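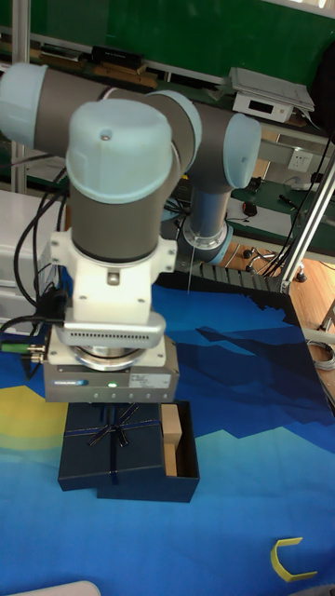
Rules for Sharing a Table With a Robot

Hi, I'm Haruna Hirose, and I write the safety rules at Planen, a robot workshop in Studdale. I know, rules sound boring! But I love mine, and I get to test them on robots putting lids on gift boxes.

Rule one: hands stay off the mat while the arm is switched on. A robot arm doesn't know your fingers from a ribbon, and it won't say "excuse me" - it just goes where its program sends it.
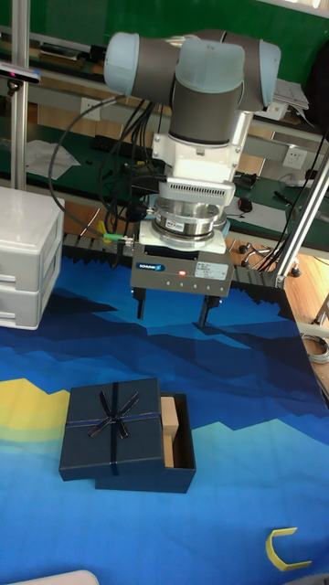 Rule two is about lights. Lots of grippers (that's the robot's "hand") have a little light that can change color. Different makers use colors in different ways, so you can't guess that green means "come on in!" You have to look it up in the book that came with the machine. Ours is 200 pages long, and yes, I've read it.

Rule three: squeeze gently. Cardboard crumples and ribbon bows get squashed, so we start with a tiny push and only add more if we need it.

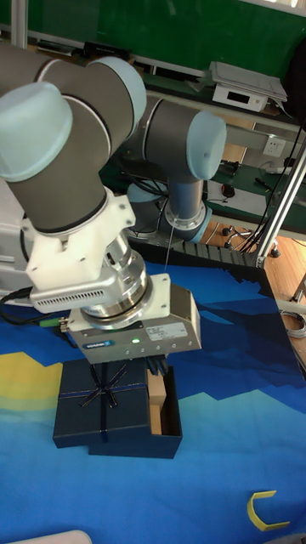

Rule four is my favorite. Anyone in the room can shout "Stop!" and whoever is closest hits the big red stop button. You don't have to be the boss, and you never get in trouble for it, even if everything was fine. At our Trostance workshop we practice this with visitors, and they get very loud.

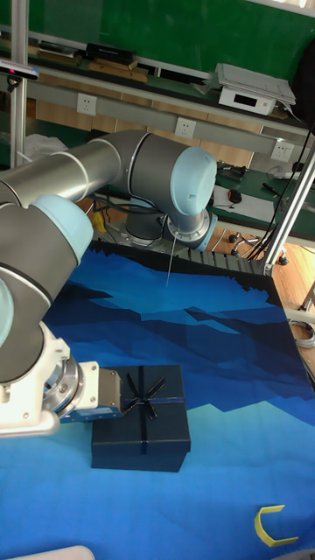
Rule five: walk all the way around the table before you start. Look for cables someone could trip on, and move chairs out of the way. It takes me 3 minutes, or 5 if I stop to chat.

Try writing rules for something at home - a toaster, maybe, or a vacuum cleaner. Ask a grown-up to check them with you!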